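About Us

Furkine is a school of evening and weekend courses for adults. We started in September with two classes in a rented room above the Nowicki bakery, and today we have 21 courses and up to 400 students in a year. We teach languages, bookkeeping, sewing, and computer basics.

Our groups are small and our teachers come from the trades they teach. You do not need a diploma to join. You need only to fill in the form and to come to the first meeting, where we help you choose the right level.

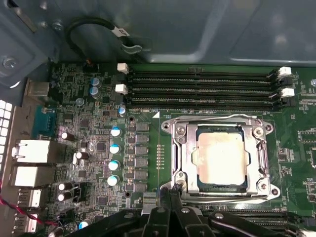 Ksawery Domański writes to us that he was afraid to sit in a classroom again after so many years, and that after the second lesson the fear was gone. We receive many such letters and we keep them all in the office.

The price of a course includes the books. If you must stop for reasons of health or work, you can continue in the next term without paying again. Our office on Ravis Street also helps with the papers for employers who pay for their workers. 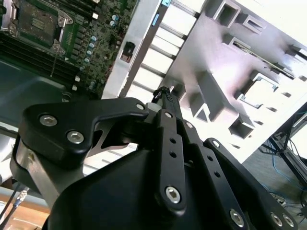

Could there be more morning classes, asks one reader of our newsletter, for people who work at night? Yes, we are preparing 3 of them, in English, bookkeeping, and sewing. They will be held in our second building, the Punell house.

Registration for the morning classes opens on 19/04/2026.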